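Looking after the finger pads
Masanobu Uchida, January

Before you start a session with the Jidwood hand gripper, do give the pads a few minutes. They do all the hard work!

1. Close the fingers gently and check that the ridges meet.
2. Wipe each pad with a barely damp cloth, going along the ridges.
3. Nip up the small screws in the white bases, by hand only.
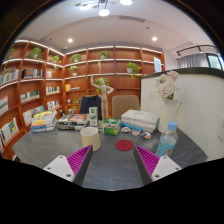
Filippos Rallis would add that a worn pad should be swapped together with its partner, even if the other still looks lovely.

Caution: never use solvent on the pads.

Related items
Ordering spare pads (part 554)
Storing the Jidwood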